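Ticket: Recipe export from Wondov stops at 50 items
Opened by: Annunziata Caruso
Status: Waiting for customer

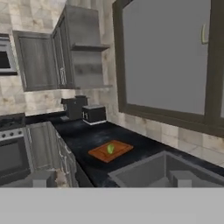

Annunziata Caruso wrote:
Good morning. I keep the recipe collection for our cooking school, Pellegrini, and it has 2,000 recipes. Since the update in February, the export to a spreadsheet gives me only the first 50. There is no error message. The bar goes to the end, the file is saved, and when I open it the rest is missing.

What I tried already:
Exported from another browser, same result.
Logged out and in again.
Exported only the folder "Soups", which has 12 recipes. This one came complete.
Exported the folder "Bread", which has 90. It stopped at 50 again.

I need the full file for our printer, Undham, before they can start the new course book.

Amarachi Iyamu (support) wrote:
Thank you for the folder tests, they helped. Please open Settings, then Lists, and tell me what is written at "Items per page". Also, do you use the old export button or the one in the Erach add-on?

Annunziata Caruso wrote:
It says 50. I use the old button — I did not know that the add-on has one too.

Amarachi Iyamu (support) wrote:
Then the old button is taking only the page which is open on your screen. I could repeat it on a test account and have reported it to the developers. For now, please use Erach, Export, All folders. Leave "Current view" without a check mark.

Annunziata Caruso wrote:
Now all the recipes are in the file, thank you. But the accented letters are wrong, for example "purè" has two strange signs at the end. Should I open a new ticket for this?

Amarachi Iyamu (support) wrote:
No, we can stay here. When you import the file, please choose UTF-8 as the encoding and send me the first ten lines if it is still wrong.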